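We use cookies to improve your experience. Accept all | Manage settings

1/ Right, village hall supper at Wirkham, what I'd do differently. Short thread, typing this on the bus

2/ We sold 37 tickets and that was plenty. Kitchen has one oven and it runs cold on the left. Put the pies on the right, swap halfway. Wish I'd known in December when we did the other one

3/ Ask about the hall heating BEFORE you pay the deposit. Ours was on a meter, took pound coins only. Had to run to the Mudard garage for change in my apron

4/ Drinks. Don't do a bar, you'll have a queue out to the coats. Fill the glasses in the kitchen and send trays round, red tray for squash, the other one for wine. People just take one and sit down – so much quicker 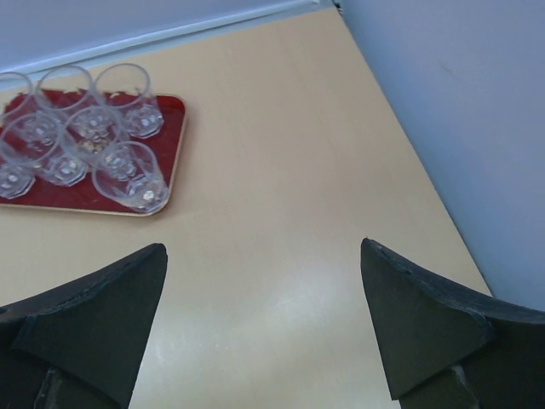 5/ Food. Two puddings is enough. We did 3 and the rice one came home with me. Still eating it

6/ Music. Keep it low till the plates are cleared. My uncle's speakers are great but teh back table couldn't hear a thing each other said

7/ Raffle took ages. 8 prizes, everyone wanted the Derkska biscuits, the bath salts went last as per

8/ Clearing up. Book the hall for an hour after you think you'll finish. We were still mopping when the Wuyts dance lot turned up wanting thier floor

9/ Would I do it again, yes – but with a second tea urn. My stop, bye

14 comments · 6 shares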